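Keeping vegetables and fruit at home

Home storage of produce is the practice of keeping fruit and vegetables in good eating condition between harvest or purchase and the table. It is one of the oldest household skills, and a surprisingly lively one, with its own local words, its own arguments and a great deal of patient trial and error behind it. A cool cupboard, a damp cloth and a little knowledge can stretch a basket of food by days or, in the case of squash and onions, by whole seasons!

Background

A vegetable is still alive after it is picked. It goes on breathing, using up its sugars and giving off water through its skin, and it can no longer draw anything back from the roots. Everything a cook does to keep produce fresh comes down to slowing that process without stopping it so roughly that the tissue is harmed. Cold slows breathing, moist air slows drying, and moving air carries off the heat and damp that encourage mold. The trouble (and the fun) is that these three pull against each other, and each crop wants its own balance.

Water loss

Most of what shoppers call "going off" is simple loss of water. Leafy greens show it first, because a leaf is almost all surface. Roots sold with their tops on lose water through the leaves, so the tops are best cut away and cooked separately. Thick-skinned crops such as winter squash hold on to their water wonderfully well, and a sound one with its stem in place can sit on a shelf for months.

Wrinkling is the usual sign in fruiting vegetables. The flesh inside shrinks a little, the skin does not, and folds appear. A slightly wrinkled pepper is often perfectly good in a stew. Softness with a sour smell, weeping or fuzzy spots is a different matter, and those pieces belong in the compost.

Cold injury

Crops from warm climates can be damaged by temperatures well above freezing. Eggplant, cucumber, okra, basil and bitter melon all belong to this group. A few days in the coldest part of a refrigerator can leave them pitted, browned or watery, with the damage sometimes showing only after they come back to room temperature. A cool pantry suits them better, or the warmest shelf of the refrigerator if they will be eaten soon. Carrots, cabbage and leeks, by contrast, love the cold and keep best just above freezing.

Ripening gas

Apples, bananas, pears and tomatoes give off ethylene, a gas that speeds ripening in whatever is near them. It is a marvelous tool when used on purpose: a hard avocado in a paper bag with a banana softens much sooner than it would alone. Left to chance, the same gas turns broccoli yellow and makes carrots bitter. Grapes neither give off much of it nor ripen any further once cut from the vine, so a sour bunch stays sour.

Local practice

The village of Surnthorpe has a particularly rich storage tradition. Houses on its north slope were built with a lill, a stone-lined cupboard set into the bank behind the kitchen and closed by a slatted door. A parish survey listed 581 of them, of which 564 were still fit for use. Each lill has two shelves, the upper for onions and squash and the lower for roots packed in barely damp sand. The neighboring valley of Vetaneck preferred the open loft, with apples laid out so that no fruit touched another, and the two places still disagree cheerfully about which method gives the sweeter apple in November.

Skin and surface

Skins differ enormously, from thin and glossy to thick, ridged or waxy, and they have a great deal to do with how long a crop will last. 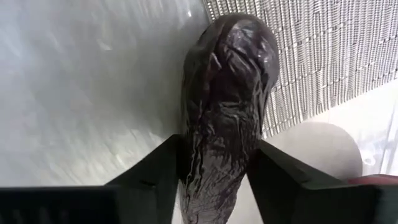

A deep purple eggplant with wrinkled skin. 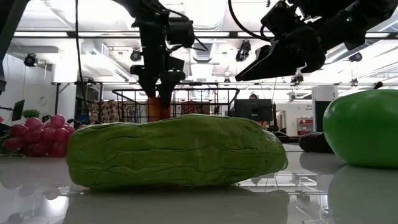
Washing is best left until just before cooking, as water trapped in grooves or around stems gives mold a start. Loose soil can be brushed off roots, and a thin layer left in place does no harm. The pale bloom on blueberries and plums is a natural wax and is worth leaving alone until the fruit is served.

Cut produce follows different rules altogether. Once the skin is broken, it should be covered and chilled, even if the whole vegetable dislikes the cold. Halved onions keep well in a closed jar, and celery sticks will stay crisp in a container of cold water changed every day.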